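Putport Support > Zidstead > PC > Save and progress
Ticket 470: Stuck on loading screen after the harbor mission
Status: Solved

Opened by Percy Chávez

Hi all! I've been playing Zidstead since February and this is the first time it has really gotten the better of me. I finished the harbor mission last night (the one where you sneak the lantern past the guards), the reward screen popped up, I hit Continue, and then the loading screen just sat there. I left it for 11 minutes while I made a sandwich. Nothing, just the little anchor spinning away.

What I've tried so far:
Restarted the game, then the whole PC
Checked the game files in the launcher, which came back clean
Turned off cloud saves
Dropped the graphics to Low and capped it at 60 fps

The older save from before the mission loads fine, so I don't think it's the install. I really don't want to do the guards again though, that took me most of an evening!
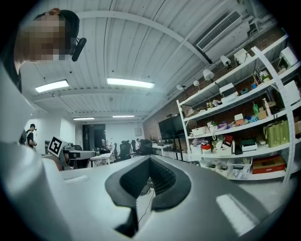
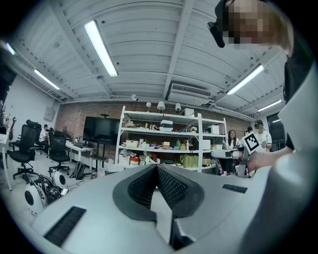 Photos: Tudur James

Reply from Deepika Arumugam, Putport Support
December 15, 2022

Hi Percy, thanks for listing what you tried, it saves me asking! Two questions. Did you have a full bag when you got the reward? And are you running any mods? Please also send me the file called session_log from your save folder. Don't delete anything in there yet.

Reply from Percy Chávez

Log is attached. Bag was completely full, yes, I'm a terrible hoarder (so many ropes). One mod, Stustel, the one that adds the bigger map. I switched it off and tried again but got the same spinning anchor.

Reply from Deepika Arumugam

Okay, I see it in the log. The game tries to put the captain's coat in slot 4, finds something already in there, and keeps trying forever. I've passed it to Rüdiger Pfeiffer on our save team. In the meantime, could you try this?

1. Copy your save folder to the desktop.
2. Start the game with Stustel still off.
3. On the save list, hold Shift and pick the autosave marked "Gough Harbor, end".
4. Choose "Send rewards to storage" and wait for the menu to come back.
5. Load the save the normal way.

Reply from Percy Chávez

It worked!! I'm standing on the dock and the coat is in my storage chest. I had to do step 3 twice, the first time I let go of Shift too early and got the anchor again. Can I turn Stustel back on now or should I wait?

Reply from Deepika Arumugam

Great! You can turn it back on, it had no part in this. I'd keep a free slot in your bag before big missions until the patch is out. Marking this one as solved, and I've linked it to the ticket Kacper Zalewska opened for the lighthouse mission, same problem with a different hat.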